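19/03/2021 – bagging cell, right arm dropping out

Writing this up while I still remember the order I did things in, which already isn't the order I wish I'd done them in.

Short version for anyone skimming: the right arm's gripper went into a fault while it had hold of the bag, it let go without being told to, and the left arm kept right on going and dragged the bag after it. Nothing broken, no one hurt, one pinched finger that was entirely my own doing (see further down). The cell is usable again with limits. Please read the limits before you run anything!

**What we were doing**

Bag packing, both arms, teleop. Same task we've been grinding on for the Kinport handover: one arm keeps the mouth of the bag open, the other one loads, then they both take hold and lift it clear of the floor. Despina was driving for the first part and I took over after lunch. She'd mentioned the right gripper felt "sticky" on the close, and I wrote that down on the whiteboard and then did nothing whatsoever about it. Good start.

I'd also switched to the thin bags. The old ones are stiffer and they hold their shape, so you can be sloppy with the fingers. With the thin ones you have to keep tension on the film from both sides or the mouth just folds in on itself, and that means the grippers sit there squeezing for ages while you fiddle with the other arm. Remember that, it matters. 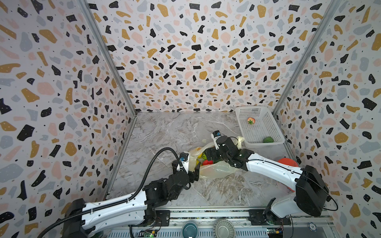 So I'd been going for a while and was getting quite pleased with myself, when the right gripper opened. No command from me, I had the trigger fully squeezed. The fingers went slack, the film slipped out, and since I was pulling left at the time the left arm carried on with my hand and took the bag with it. I let go of the leader arm (wrong, you're supposed to hold still and hit the pedal, I know, I know) and the left arm sagged down toward the floor with the bag still in its fingers. Then I hit the pedal. Then I hit the actual stop as well, for good measure.

Right gripper servo: red status, overload. The other joints on that arm were all still reporting happily. And the control program hadn't stopped! It had logged one line about the fault, at a level we don't print to the terminal, and went on sending commands to everything else as though the gripper were still with us.

That's the real problem as far as I'm concerned. A gripper tripping on overload is a Tuesday-type problem – scratch that, it's an any-day-type problem, they all do it sooner or later. But one joint dropping out and the rest of the cell staying live is something we said back in September couldn't happen. There's an entry from Hauke in this very notebook saying so. He's not wrong about the code he tested, it's just that the gripper isn't on the list that code checks. The watchdog looks at the arm joints. The gripper was added later as its own device and never got put on the list. I went through it twice with Hauke on the phone and he said a word in German I won't write down.

**The finger**

While the right arm was still powered I reached in to pull the film out from between the left fingers. I'd pressed the stop, so I figured we were fine. What I hadn't thought through is that the stop cuts the arms but the grippers hang off the second supply, and that one has a slow discharge. The left fingers were still holding, and when I tugged the bag they closed up the little bit of slack I'd made and got the end of my index finger. Didn't break the skin. I've put it in the incident book anyway and told Kirstin, who wanted to know why I hadn't waited. I didn't have an answer, I was just annoyed and wanted the bag out.

So, for the record: the stop does not release the grippers straight away. I'd have sworn it did. If you've got your hands anywhere near the fingers, switch off the gripper supply at the wall and wait until the lights on the servos are out.

**Finding the cause**

First guess was the cable. The right side had been reworked after the last move and I never fully trusted that connector. Wiggled it, flexed it, ran the arm through its whole reach with a hand on the stop and no bag in the way, and couldn't get it to drop once. Swapped the cable for the spare to be sure. Same behavior, so the old cable went back on. (Spare is back in the drawer, labeled. I did label it, Rozália, go and look.)

Second guess was the supply sagging when both arms pull at once. Put the meter on it and made both arms lift together over and over. Nothing worth writing down. The voltage dips a hair and comes back.

Third guess was Despina's "sticky", and I should have begun there. I pulled the log for the right gripper and plotted the current over the session. It creeps. Every time the fingers closed on the film they closed a bit further than they needed to, came up against each other with basically nothing between them, and then sat there pushing. The position target in the config is a few ticks past fully closed. It's been that way forever and it never mattered with the stiffer bags or with anything fat enough to stop the fingers early. With thin film there's nothing to stop them, so the servo is leaning on its own linkage the whole time. Gets hot, pushes, gets hotter, trips.

The current limit on the right gripper was set to 1150. The left one was at a much lower setting. I have no idea who raised it and the config history isn't helping, it's from one of those giant "cleanup" commits. My money's on me, during the Trerach demo, when we were trying to pick up the heavy stuff.

After that I could make it happen on demand, which was a lovely feeling after an afternoon of chasing cables. Close on the film, hold, wait. It tripped after 120 seconds of holding. Let it cool down, did it again, tripped again a little sooner. With the lower limit and the close target backed off to just touching, I held the bag until I got bored and went to make tea, came back (Despina was watching it, calm down) and it was still holding and barely warm.

**Back on the bags with the new limits**

Ran the full task again with Despina driving and me on the stop. Grip is softer now and you do feel it, she had to re-grab the film more than she liked. You get better hold if you take a proper fold of the plastic and not a single layer. Up by the tall flap is good, there's plenty of material there to bunch up.
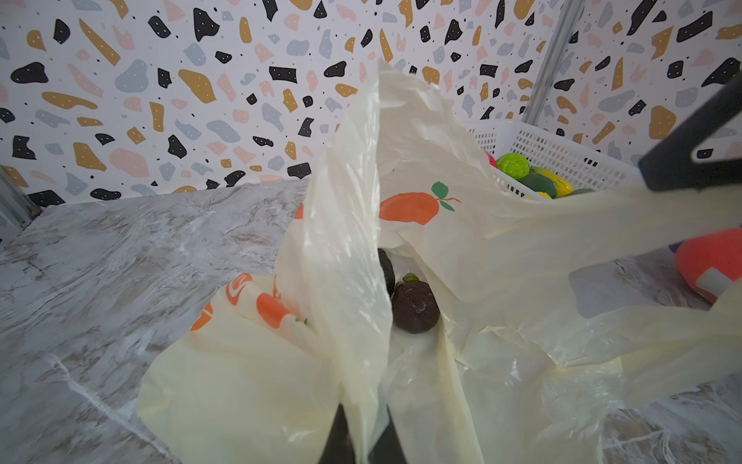

*Wrist camera view with the fingers at the upright flap, fruit down in the mouth of the bag.*

The wrist view is by far the best way to judge the grip, by the way. From the fixed camera the film all looks the same and you can't tell a fold from a single sheet. Despina drives almost entirely off the wrist feed now and I'm trying to learn to.

No faults in that run. I'm not calling it fixed on the strength of one afternoon, though, and the watchdog hole is still there until Hauke's patch goes in.

**Limits until further notice**

- Thin bags: hold for up to 3 minutes at a stretch, then open the fingers and let the gripper rest before the next go.
- Both grippers on the same current limit, the left one's. Don't put it back up. If you need more force for something, come and talk to me first.
- Two people whenever both arms are live. One drives, the other has the stop in hand and is watching the cell, not their phone.
- Hands stay out until the gripper supply is off at the wall.
- If one gripper goes slack: hold the leader still, pedal, stop. In that order. Don't let go like I did.

**To do**

- Hauke: put the grippers on the watchdog list and make any servo fault halt both arms. He's got a branch started. Wants to test with a real trip and not a faked message, and I agree.
- Me: print servo faults to the terminal in some horrible color. Also a beep.
- Me: check whether the Doãn rig has the same config. It was cloned from ours, so I'd bet on yes. Have asked them to hold off on thin film till we know.
- Rozália: get the gripper supply onto the same stop circuit as the arms, or at least add a bleed resistor so it lets go faster. She thinks the first is doable with the relay we've got, she'd like to see the drawing before she promises anything. I can't find the drawing.
- Oľga: she's got the Nudemeo call and will ask if their servos report temperature in a way we can actually read at speed. Ours can, I think, but polling it slows the loop down and I'd like to know what they'd recommend.
- Someone: new fingertip pads for the right gripper. I had a look at them while I had it open and the rubber's polished smooth on the inside faces. That won't be helping with the film either, and it may be why the limit got raised in the first place.

Linkage on the right gripper: took the cover off, no cracks I could find, a bit of play in the left-hand pin. Might be new, might have been there for ages, we never measured it. I've measured it now and stuck the note inside the cover so there's something to compare against next time.

Logs from the whole session are in the usual folder under "gripper_trip", including the ones where I was only wiggling the cable. Haven't sorted them. The two forced trips are at the end.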